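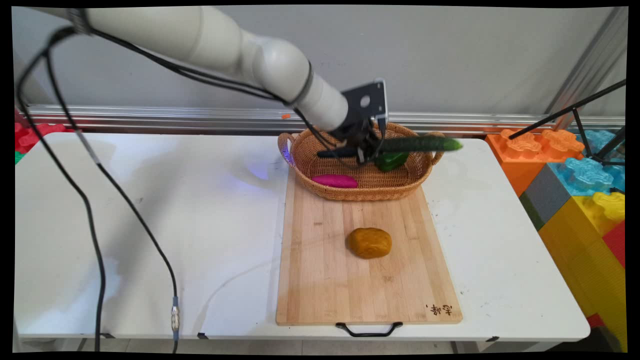 A cucumber, a green pepper and a sweet potato with a wicker basket.

Grocery stores should sell vegetables by the piece again

The supermarket nearest my house, the Drulten on the Sorndale road, stopped selling single cucumbers in July. They now come in sealed packs of three. Peppers come in a tray of three, and sweet potatoes come in a bag that weighs more than my dog's dinner for the week.

I live with one other person. We eat one cucumber a week, sometimes less. The other two go soft in the drawer and end up in the compost. The pack costs less per cucumber, as the shelf label points out, but that figure only means something to a household that eats all three.

I wrote to the store. The reply said packs cut down on handling damage and speed up the checkout. Both may be true. Loose produce does get squeezed and dropped, and a cashier has to weigh it. But the waste does not vanish when the damage moves from the store's bin to mine. It just stops showing up in the store's accounts.

For 2 months I kept a list of the food we threw out. The fresh vegetables came to $115, and most of them had been bought in packs bigger than we wanted. I don't claim that my kitchen stands for the whole country. I do think plenty of people would get a similar result if they wrote it down.

Older shoppers have it worse. My neighbor walks to the store and carries everything home. A five-pound bag of potatoes is a real problem for her, so she buys frozen fries instead. She used to buy two potatoes at a time.

Flondurham, with a population of 2,080, has a small grocer called Ruangrit that still sells everything loose. You can buy one carrot there. You can also buy half a cabbage, which they will cut while you wait. Prices are a little higher, and the drive takes me 15 minutes each way, so I go when I have some other reason to be in town. My bill there is usually lower than at Drulten, for the plain reason that I leave with less.

I am not asking for packs to be banned. Families with four children need them, and the discount matters to those families. I am asking for a bin of loose ones next to the packs, at a fair price, as there was until this summer. The scale is still hanging in the produce aisle. At the moment the only thing left to weigh on it is ginger.

Get our opinion pages by email every week. Enter your address to subscribe. You can unsubscribe at any time.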